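**May, 9:40 p.m., the good lamp**

Back from the evening session and my shoulders have migrated to somewhere near my ears. I used to think of suturing as something like sewing on a button. I have sewn on a button. The button stayed on for 2 weeks and I lived off the glory for a year.

Gellmont still insists on interrupted stitches before anyone is allowed to think about a running one. Each one gets its own knot and its own little haircut, and then you move along and begin your life again. The handout from Iltetbridge (third photocopy of a photocopy, the diagrams now mostly weather) says to space them evenly and keep the bites the same depth on both sides. It says this in a tone I associate with people who fold fitted sheets.

The upper cut is the one I keep going back to. Five stitches across the left and middle, evenly spaced, with the right end left alone and lying flat anyway, as if to point out that it had never needed us. I'd like to call it a matched set. It is more of a family photo. One has a great long tail going up and down past the edge of the wound, one is a tidy little knot with its ends trimmed, and one has tied itself into a cross.

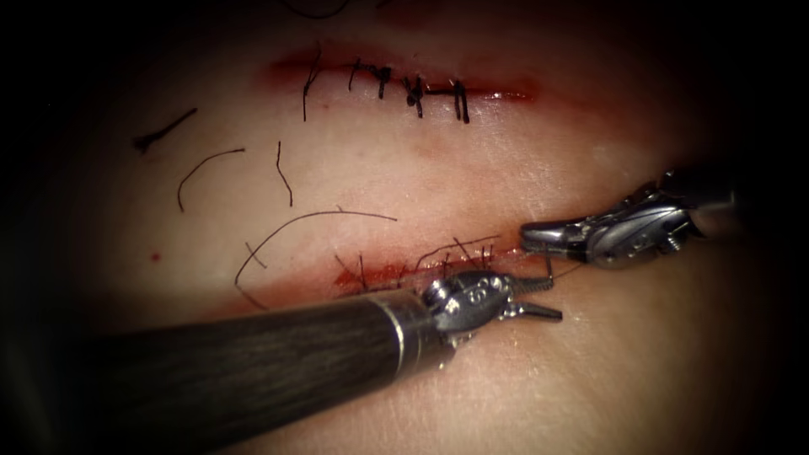
*Top row closed, lower one under way. Offcuts in between.*

The offcuts are what I would confess to if anyone asked. Dark thread gets everywhere. You snip a tail, it settles on the pad between the two cuts, and from then on it looks exactly like something important that you ought to be holding. I found a piece of it on my sleeve when I got home, and another in the sugar, which I'm choosing not to investigate.

Spent part of the bus ride adding up supplies, a mistake. A box of Sirko thread is meant to last the whole course, and I have 108 packets left out of 300, with plenty of course still to go. The Evedberg pads are holding up better than I am. They have a pale, patient look, like a custard that's been told bad news, and you can get a fair number of cuts out of one if you don't drag the needle. I drag the needle.

Notes to self, since the handout won't say it in words I can read:

- Go in at a right angle. Not nearly a right angle.
- Cut the tails as you go, all to one length. Pick the length *first*.
- Pull until the edges touch and then stop. They don't need to be crushed together like commuters.
- Clear the loose thread before starting the next row.

That last one I have now written down 3 times on 3 different pages, and you'd think the pen would have learned it by now.

The other thing on my mind is the difference between a top row and a bottom row. Up top there are four small tight knots with short tails, plenty of cut still open to their left, nothing to be ashamed of. Lower down the thread crosses the cut on the diagonal, then takes a couple of short upright bites, then throws its loose tails in the air above and below. Same dark thread, same pad. I have started to think of the lower cut as the place where good intentions go to sit down.
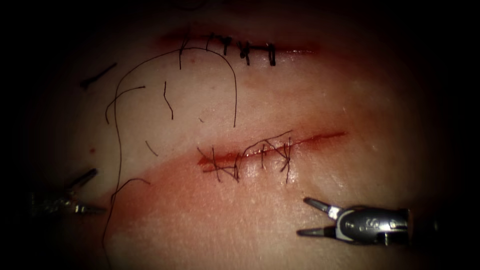 Gellmont, when I brought up my theory of bottom rows, said that the second cut goes wrong when you're still admiring the first one, and that I should try doing the lower one before the upper and see how clever I felt then. I said I would. I also got told to quit tightening a knot by yanking both ends straight up, because it lifts the edges and they never quite lie down again afterward.

So tomorrow it's the lower cut first, short thread, and no admiring. I'm going to practice the knot on the drawer handle tonight until the tea goes cold. The handle already has eleven on it and the drawer no longer opens, and my scissors are in the drawer.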